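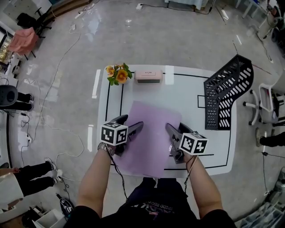 Paper! What is it and why does it fold?

You use it every day. Drawing, birthday cards, the back of a cereal box (that's card – just thick paper really). So what's it made of?

Trees, mostly. The wood gets mashed up with water until it's a sort of grey porridge called pulp. Pulp is full of tiny hairs called fibres. Spread it thin, squeeze it, dry it – the fibres grab hold of each other and you've got a sheet.

Where does the colour come from?

Dye. It goes in while the pulp is still wet, so the colour runs all the way through. Tear a bit of lavender paper and look at the torn edge. Lavender in the middle too! If the colour was only printed on top, you'd see white.

Why does a fold stay folded?

When you press a crease hard, some fibres bend and some snap. They can't spring back. That's why you can never get rid of a crease compleatly, even under a big pile of books.

Try it – the easy way and the hard way

Paper has a grain, like wood. Most of the fibres lie the same way.

1. Clear a space on a table. Big flat one is best.
2. Put your sheet down and bend it over gently, long side to long side. Don't crease it yet.
3. Let go. Now bend it the other way.
4. Which felt softer? That bend goes along the grain.

Tear it both ways as well. One tear goes nice and straight, the other wanders off all over the place.

Anisa Kusuma, age 12, from Stavik wrote in to ask if you can fold a sheet in half 40 times. No! Most people get stuck at six or seven. Each fold makes it twice as thick so it gets fat very quickly. Have a go and send us you're best score.

Next time – glue, and why it doesn't stick to the inside of the bottle.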